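Painting diary, Midgate table
18/01/2024

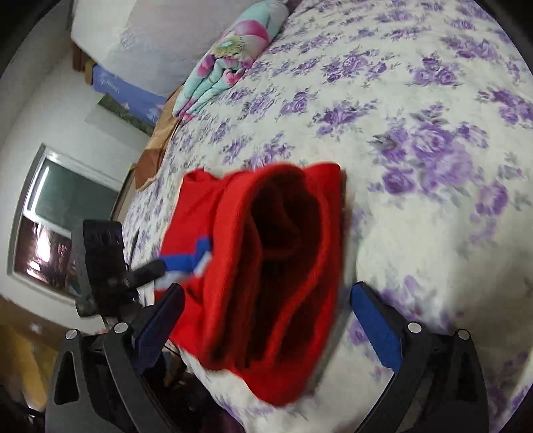 Page 2

The red is still not right. I begin with this because I went to bed with it and I woke up with it, and at breakfast I was looking at the jam and thinking which paint I would use for the shadow of it.

The regiment is the one I call the Imia Guard, twenty lizard spearmen and their leader, who has a long cloak. On the spearmen there is only a little red, on the crest and on the shield, and there I am content. On the cloak there is a lot of red in one place, and every mistake can be seen from the other side of the room. I have painted it two times already. The first time it went orange in the light parts, because I mixed yellow into it as I was taught when I was a boy. The second time I used pink, and then he looked like a lizard going to a wedding.

Yesterday evening at the club I showed him to Traian Nistor. Traian holds a model very near to his eyes and says nothing for a long time, and one becomes nervous. Then he said that my light parts are fine and it is my dark parts which are wrong. I was putting brown in the folds. He said that brown makes a red cloth look dirty and old, and that I should go down to a dark wine colour first, and only in the very deepest place put something almost black, and very little of it. He told me also to stop painting a line in each fold. Some folds are wide and soft and have no line at all.

I wrote this on the lid of the paint box so that I would not lose it.

So today, after work, third attempt. I had from half past five until supper. I cleaned the cloak with a toothbrush and the green liquid, and a small piece of the leader's tail came off with the paint. I glued it back. It is a little crooked now, but a tail may be crooked. Then grey undercoat, and I waited by the radiator, and I read again the old rules for the lizard cavalry, which I do not own and should not buy.

For the base colour I used Odetti red, the old pot with the dented lid. It is thick now and I had to add water drop by drop on the tile. Two thin coats. I have always the wish to put one thick coat and be finished, and I must hold my own hand back. After this the wine colour in all the folds, wide, wider than I thought was correct. It looked terrible. I know from before that there is always an hour when it looks terrible, and I continued. Then the red again on the upper surfaces, leaving the wine colour to show, and then a clear, bright red on the top of the thick folds, with the side of the brush and not with the point.

I did the near-black last. One touch where the cloak goes under the arm, and one touch behind the knee. Traian is right. I am a little annoyed how right he is.

What I did not solve is the edge at the bottom. In the pictures of other people the edge has a thin pale line which goes all the way along, very even. My line starts well and then it becomes fat, and then it is gone, and then it comes back in another place. I tried with the new small brush and with the old small brush. The old one is better, although it has lost half its hair. I left it for tomorrow because my eyes were tired and the lamp was making me see green spots.

Lucian Ardeleanu wrote to me while I was washing the brushes. He wants to know if I will bring the whole army on Sunday, or only what is painted. At Midgate we have a rule that it must be painted, at least three colours and a finished base, and he knows this as well as I do, so I think he was asking in a polite way if I am behind. I am behind. We agreed on 2,000 points each and I have now 2,004 on paper, and I must find four points to take away. I could remove the small magic stone from the priest, but I like the stone and I have painted it. I could remove one skirmisher, which gives back more than I need, and then I would be under and would be thinking all day what I could have had.

Lucian himself has an undead army which he bought already painted from a man who was moving house. I do not say that this is wrong. But I notice that he never speaks about the colour of his cloaks.

The list for Sunday, as it is tonight: the leader on foot, the priest, the Imia Guard, the skirmishers in 2 groups, the big beast. The big beast is called Tsikata and has been finished since September. It is the best thing I have painted in my life, and in every battle it is dead in the second turn. I think Lucian shoots at it first out of respect. This time I will keep it behind the wood until he has moved his catapult, if he moves it, and I will try not to become impatient. I wrote the same sentence before the last game. I found it when I turned back the pages.

Still to do before Sunday:

Edge of the cloak.
Eyes of the leader. Yellow, with a black line, not a dot. With a dot they look surprised.
Sand on the bases of the last row. I need more sand, the jar has mostly dust in it.
Varnish, but not if it rains. The last time it rained and the shields went white like frost, and I had to do them again.
Four points.

After supper I went back to the table only to look, with the big lamp off and the ordinary lamp on, because this is the light that the club has. The cloak is darker than I believed, and I like it more like this. From one metre it looks like heavy cloth. From very near one can see that the left side is better than the right side. It is always so, because I hold the model in my left hand and I get tired in the wrist when I must turn it.

I have started to think about a second red unit. It is foolish when the first one is not finished, but I have mixed so much of the wine colour that it would be a pity to let it dry. I put a wet paper and the plastic lid over the tile. Perhaps it will still be good tomorrow evening. I must remember to ask Traian how he does his edges, and to give him back his small pliers, which I have had since before Christmas.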